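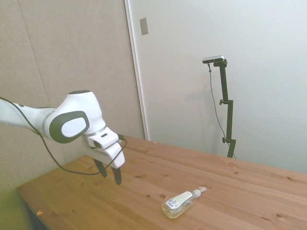

A white robotic arm with its gripper open over a wooden table.

Jarman Update Brings Map Changes and a Longer Season to Skorwood

23 March 2022

Brilla has released the spring update for its mobile game Skorwood, with a redrawn world map, a new region called Urthorpe and a change to the way players trade items. The update, named Jarman after one of the characters in the new region, is available now on Android and iOS.

Urthorpe opens to players who have reached level 77. Those below that level can walk as far as the river crossing but will not be able to pick up quests on the other side. Brilla said the limit may be lowered later in the season.

The patch notes list 2,537 map locations, up from 2,396 in the winter version. Most of the new ones are in Urthorpe. The rest are small stops added in the northern hills, where players had complained of long walks between rest points.

Trading has been simplified. Players no longer need to be on the same server to swap items, and the daily fee has been replaced by a flat charge of 800 coins per trade. Gifts between friends remain free. Rare mounts still cannot be traded.

"The old fee punished people who only wanted to trade once in a while," said Imelda Cabrera, lead designer on Skorwood. "If you log in twice a week, you should be able to swap a cloak without saving up for it."

Cabrera said the team had also reworked the fishing mini-game, which now uses a single tap and hold. Players who prefer the old two-button version can switch back in the settings menu under Controls.

The current season will run until July, longer than the previous one. Season passes that have already been bought will be extended at no cost, and unclaimed rewards will stay in the player's mailbox until the season closes.

Two known problems remain. On some older tablets the map may load without place names, and restarting the game usually brings them back. Sound can also drop out during the ferry ride into Urthorpe. Brilla said fixes for both are being tested and will be sent out in a smaller patch.

Players need to install the update before they can log in. Saved progress carries over, but custom map pins will have to be placed again.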